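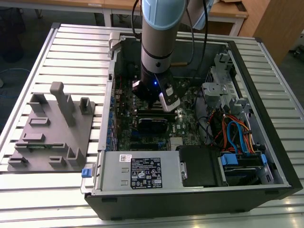
Old Desktop Towers: Frequently Asked Questions

Print this page | E-mail this page

These are the questions that come across the counter at Diệp most weeks, plus a few that arrive by mail. I love old towers and I will talk about them as long as you let me, so some of the answers run long. Sorry in advance to anybody who just wanted to know which way the memory goes in. (It's further down.)

Lụa Hầu

Is my old tower worth opening up at all?

Yes! Even if it never runs again, you learn a lot from an afternoon inside one, and a full-size tower is the friendliest computer there is to learn on. Everything is big, most of it comes out with one kind of screwdriver, and the parts are labeled right on the board if you bring a good lamp. If it does run, even better. An old tower with a fresh drive makes a great machine for a kid's homework, for ripping CDs, for running a sewing machine program that refuses to run on anything new.

Do you work on it standing up or lying down?

Lying down, with the open side facing the ceiling. Cards and heatsinks sit much better when you are pressing straight down on them, and a dropped screw lands somewhere you can find it. Standing up, the screw goes behind the power supply and you'll be shaking the whole case like a piggy bank.

Which side panel comes off?

On nearly every tower I see, the left one, looking at it from the front. Look for two screws along the back edge, or a latch. Slide the panel toward the back and lift. Old Dredik cases hook at the top and need a good thump with the heel of your hand halfway along. You will think you are breaking it.

What tools do I need?

A Phillips #2 screwdriver, a smaller Phillips for drives, a soft paintbrush, a flashlight and an egg carton for the screws. I use the Skeltik kit at the shop and I'm very fond of its long driver, but a decent one from the kitchen drawer will do the same job. A magnetic tip is fine on everything in there, by the way. Go ahead and use it.

Do I have to wear a wrist strap?

I do, clipped to bare metal on the case. If you don't have one, unplug the machine, touch the bare metal of the case before you pick up any part, and keep touching it now and then. Take off the fleece. Don't work on carpet in your socks in January.

Should I leave it plugged in for grounding?

You'll see this advice in old books. Please unplug it. Then hold the power button in for a few seconds to drain what's left.

Can I open the power supply? It's full of dust.

No. This is the only flat no on the page. The capacitors inside can hold a dangerous charge after the cord is out. Blow it out through the vents with canned air while it's unplugged, holding the fan still with a pencil or a chopstick, and leave the lid on. If a power supply smells burnt or makes a crackling noise, replace it. A used Trendex costs less than a pizza at our counter and we test every one on a load first.

How do I get a card out without snapping something?

Screw first. Every expansion card is held to the back of the case by a screw or a bracket, and people forget it and then pull, and the whole board bows up with the card. Once the screw is out, check the far end of the slot for a little plastic catch (graphics slots often have one, the older plain slots usually don't). Press the catch, hold the card by its edges and rock it gently end to end. It should come up as if it had been waiting for you. A lovely feeling.

Cards with a heatsink are heavier than you expect, so keep a hand under them. And don't pull up on the heatsink itself. Some are held on with nothing but old thermal tape and two plastic pins, and the tape has often had enough.

What are the small heatsinks on the motherboard for? Can I take them off to clean?

The one near the middle or the lower half usually sits on a chipset part, and it can stay where it is. Brush between the fins. I would only remove it if it's already wobbling, in which case clean off the crumbly old paste with rubbing alcohol and put on new. The processor cooler is another story: if the machine is ten years old or more, fresh paste there is the single nicest thing you can do for it.

My capacitors look funny. What am I looking for?

The tops should be flat. A bulging top, or brown crust around the base, means the capacitor is failing, and a board like that will freeze, restart or refuse to start at all depending on its mood. The color of the sleeve doesn't tell you whether it's good. I've seen green, black, blue, purple and gold ones, healthy and dead. You can replace them if you solder. If you've never soldered, practice on a junk board first, and come by for one. We keep a bin of them.

Which cables are which?

The thin flat ones with the L-shaped plug are SATA data cables. One end goes to the drive, the other to the motherboard. They come in every color you like and the color means nothing, whatever your cousin says. The wide gray ribbon is the older kind, with 40 pins, and it carries two drives if you let it. The bundles of loose wires come from the power supply: yellow is 12 volts, red is 5, orange is 3.3 and black is ground. Those colors do mean something, at least on a standard supply.

Take a picture before you unplug anything. Then take another one from the other side. Then, if you're like me, put a bit of masking tape on every cable and write where it came from.

The SATA plug won't come out.

Squeeze the metal clip if it has one. If it doesn't, pull straight back, holding the plug and never the cord. Side-to-side wiggling is what cracks the little plastic tongue on the drive, and once that's gone the drive is a paperweight until somebody glues it.

How does the hard drive come out?

Depends on the cage! Some use four screws (6-32 thread, coarse, please don't mix them up with the finer ones from the CD drive). Others have plastic rails or colored tabs that you squeeze together, and the drive slides out toward you. Squeeze both sides evenly. Old plastic gets brittle, so in a cold garage warm the tabs with your fingers for a minute first. If one does snap, don't throw it out, because half of it is often enough to hold a drive perfectly well, and a small screw will do for the other side.

Unplug the data and power cables before you slide. I still forget this.

Can I put an SSD in a machine this old?

If it has SATA, yes, and it's like handing the thing a cup of coffee. You'll need a 2.5 inch to 3.5 inch bracket, or a strip of hook-and-loop tape, which holds an SSD just fine. They weigh nothing and don't have any moving parts.

Which way does the memory go?

There's a notch. It only fits one way. Open the clips at the ends of the slot, line up the notch with the bump and press on both ends until the clips click closed by themselves. It takes more force than feels polite.

How much memory will it take?

Look up the motherboard model, which is printed on the board itself, often between the slots. Also check whether your system is the 32-bit or the 64-bit kind before you go spending money. Ordinary 32-bit desktop systems top out around four gigabytes however much you stuff in there.

Should I update the BIOS?

Only if there's something you need from it. I spent a very tense ten minutes getting my own board up to version 1801 so it would recognize a newer processor, and it was worth it, but I had a reason. Never during a thunderstorm.

I put it all back and it won't turn on!

Breathe, it's probably small. Go through these before you write to me:

- the switch on the back of the power supply
- the second power plug, the small square one near the processor
- memory pushed in all the way, both ends
- the tiny front panel wires, which are always one pin over from where they should be
- a loose screw lying under the board

If it beeps, count the beeps and look up the pattern for your board. Beeps are good news, it's talking to you.

What do I do with the parts I don't want?

Bring them in. We take boards, supplies, cages, cables, blank covers, slot brackets and screws, especially screws. Wipe or pull your drives first. Please don't put any of it in the household trash, and never the little round battery.

Do you run a class?

Every July, evenings, 6 to a table. Bring your own tower or borrow one of ours. It fills up early and it gets loud, and somebody always gets a dead machine to boot, and then everybody claps.

Comments

marlowe_t
The chopstick trick for the fan is great. I had been using my finger. Any preference on brand of canned air?

Lụa Hầu
No, just keep the can upright so it doesn't spit. Cheap is fine!

oldbeige
Had a Dredik with the hook-top panel and fought it for an hour before I read this. One thump. Thank you.

kpw
You say the SATA colors mean nothing but on my board the ports are two different colors and only one of them will boot. Is it broken?

Lụa Hầu
That's the ports, good catch. Some boards use port color to show which controller they belong to, or which are faster. Check the manual, and look in the BIOS to see if the second controller is switched off. I should add this up above.

kpw
It was switched off.

Jeannie in the garage
Snapped a drive tab, kept the half like you said, still holding. Do you ever get spare blue ones in?

Print this page | E-mail this page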